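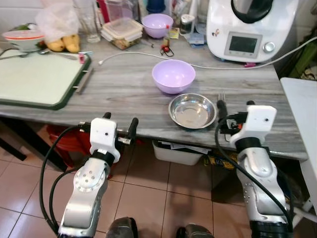 Capítulo 2. Poner la mesa con lo que hay

Cuando empezamos a preparar este manual, más de un colega nos preguntó si de verdad hacía falta dedicar un capítulo entero a unos cuencos y un tenedor. Pues sí, y con mucho gusto, porque en la cocina de cada día (la de casa, con el cable del cargador atravesado en la mesa y la tabla de cortar todavía sin guardar) se aprende muchísimo más que en el comedor de los domingos.

A lo largo de estas 34 páginas trabajaremos con piezas sencillas: un cuenco lila de plástico, un plato hondo de acero inoxidable, poco profundo, y un tenedor. El plástico pesa poco y lo manejan bien hasta los más pequeños; el acero brilla que da gusto, aunque suena bastante al apoyarlo. El tenedor lo colocaremos junto al recipiente del que se va a comer, con espacio para cogerlo sin tropezar con nada, y los frascos, los sobres y las fiambreras irán al fondo de la encimera, donde no estorban y siguen a mano. 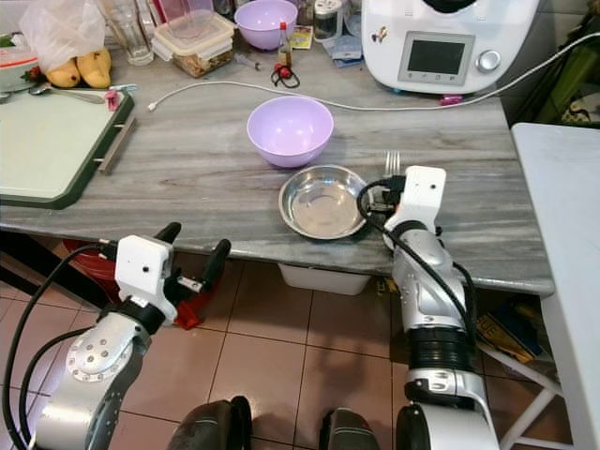 Nahuel Garrido prefiere despejarlo todo antes de sacar un solo cubierto, y sostiene que guardar primero los frascos ahorra paseos y disgustos. Es una costumbre estupenda, y volveremos a ella en la práctica 9, aunque quien tenga poco armario hará bien en empezar por liberar solo el borde delantero.

Para la primera práctica reserven 45 minutos, elijan dos cuencos de su propia cocina y tengan cerca un paño seco.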